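Keep the Big Table

The furniture store out on the highway where my wife and I bought our first couch stopped carrying dining tables for more than four people last year. You can still order one. The salesman showed me a page in a binder and told me the wait was 11 weeks. On the floor they had counters with stools, small round tables for two, and a great many desks. I asked who was buying the desks and he said everybody was.

I have been thinking about that since. I believe the large, plain, empty table is one of the most useful things a household or a workplace can own, and that we are getting rid of it without having decided to. I would like to make the case for keeping it.

I should say what I mean by a large table. I mean one that seats eight without anybody's elbows touching, with a flat top, no drawers, no shelf above it, and no assigned purpose. It may be a dining table on paper. What matters is that on any given evening you can put something down on it and spread out.

I grew up with one. My parents bought it from Ackermann, a shop that sold the contents of closed schools, and it had come out of a sewing room. It was too long for the kitchen. To get to the back door you had to turn sideways. My father did the taxes on it in the spring, my mother cut patterns on it, and my brother took a lawnmower engine apart on it one August and was made to put down newspaper first. We ate at one end if the other end was busy. I don't remember anyone ever saying they had no place to do something.

The house I live in now was built with what the listing called zones. There is a breakfast bar, a homework nook with a built-in desk 2 feet deep, and a small room meant as an office. The dining area holds a table for four if you push it against the wall. Every activity has a spot, and each spot is slightly too small for its activity. The homework nook can't take an open atlas or a poster board. The office desk can't take a set of house plans. When my daughter had to build a model of a river valley for school, she built it on the living room floor, and we stepped over it until it was handed in.

People who design houses will tell you that rooms are used for narrow purposes and that the formal dining room was a waste. I agree about the formal dining room. A room that is kept nice for holidays is a poor use of heat. But the table in it was never the problem. We threw out the table along with the good china and the rule about shoes, and we could have kept the one and dropped the others.

The usual argument against a big table is floor space, and it is a fair one. In a small apartment every square foot has to be argued over. I would only point out that people in small apartments find the room for other large things. A sectional couch takes up more floor than a table for eight. So does a treadmill. My neighbors have a treadmill, and they fold laundry on it.

Another argument is that a big table collects junk. This is true. Ours collected mail, library books, a broken lamp and, for one whole winter, a sewing machine cover with no sewing machine under it. I don't think this is as bad as it sounds. When everything lands in one place, one person can clear it in ten minutes before supper, and in our family somebody always had to. The junk in my present house is spread over five surfaces and has never once been cleared all at the same time.

The loss is larger outside the home. Our branch library, on Briltilell Street, used to have 3 long tables down the middle of the reading room. They were replaced two summers ago with single carrels, each with a lamp, an outlet and a divider. The carrels are comfortable. I use them. The outlet is a real improvement. But the men who used to lay out the county survey maps don't come in anymore, and neither does the group that worked on quilts on weekday mornings. They were not told to leave. There is just no surface in the building wide enough for what they did. The branch spent money to make room for laptops, and a laptop needs less room than anything else people bring to a library.

My own office did much the same thing. I work for a firm called Brumon that lays out drainage for parking lots and loading yards. It has 200 employees on two floors. When I started there was a table in the middle of each floor, and if you had a question about a drawing you printed it full size, put it on the table, and stood there. Within a few minutes two or three people would have wandered over. Some of them had nothing to do with the job. I learned most of what I know about culverts from people who were walking to the coffee machine and stopped.

Now we share drawings on screens. I don't want to pretend this is worse in every way. You can zoom in, you can search, and the person in the other city sees the same sheet you do. But a screen shows a small part of a large drawing or all of it very small, and the only people who look are the ones invited. The mistake on the Hokum warehouse job, where two pipes were drawn in the same trench at the same depth, sat in a shared file for most of a season. It would have been plain to anyone looking at the full sheet from three feet away. I can't prove that. I believe it all the same.

Workshops and laboratories seem to have held on to the idea better than offices have. People who work with physical things know they need somewhere to put them down. Look at almost any space laid out for hands or machines and the flat surface gets the largest share of it, with the equipment brought in from the side.
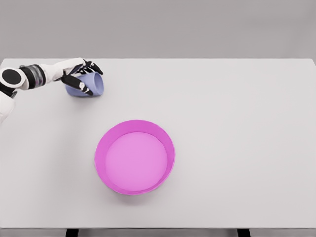 A white tabletop takes up most of this computer-rendered view, with a robotic arm reaching over it.

A bench in a shop is rarely fitted to one task. The people who build them have learned that the next task will be a different shape. They make the top as wide as an arm can reach and leave it alone. A good kitchen in a restaurant is the same. I worked in one for a year after high school, and the steel table in the back was used for bread at five in the morning, vegetables at ten, and the staff meal at three in the afternoon. It had nothing built into it and nobody would have thanked you for adding anything.

I think the reason we have moved away from this at home is that a special-purpose thing is easier to sell. A desk is for working and a bar is for breakfast, and a buyer can picture it. A big bare table has to be explained, and the explanation is that you don't know yet what you will need it for. That is a hard thing to put on a tag. It is also, in my experience, the correct description of most of family life. I did not know when we bought the house that there would be a river valley.

There is a cost question too, and I don't want to skip over it. New large tables are expensive, and the cheap ones wobble. Used ones are close to free. Churches, schools and closed offices give them up all the time, and the main expense is renting a truck and finding a friend with a good back. The finish will be bad. I would leave the finish bad. A table you worry about is no use, and the quickest way to ruin one is to buy a pad and a cloth for it and start telling people to be careful.

If I ran the library I would take out half the carrels and put one long table back. If I ran my office I would clear the space by the window where the beanbag chairs are, which I have seen used once, by a man tying his shoe. I don't run either one, so I have started with my own house. The homework nook is coming out this fall. The breakfast bar will have to stay, as there is a sink in it.

We found a table through a church that was changing its hall over to stacking furniture. It is eight feet long and somebody has carved initials into one corner. It doesn't fit well. To get from the stove to the hallway you have to go around the far end, and my wife has already caught her hip on it. We have had it for a month. At the moment it is holding a half-finished jigsaw puzzle, the electric bill, and a bicycle wheel that my daughter says she needs to leave there until the weekend.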